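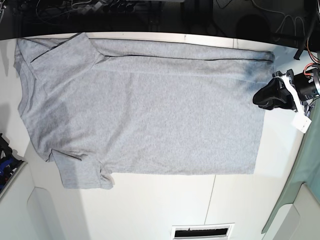

Home Forums Members Help

Sundley Residents
May a tenant claim reimbursement for water charges where the meter serves two units?

Lộc Dương
The landlord is responsible for the charges unless each unit is separately metered. Please forward copies of all accounts paid, to a maximum of $2,000, to the Skitness office in writing.

Fanico
Same at our building. They refunded $625 in November, but you have to ask for the form at the front counter.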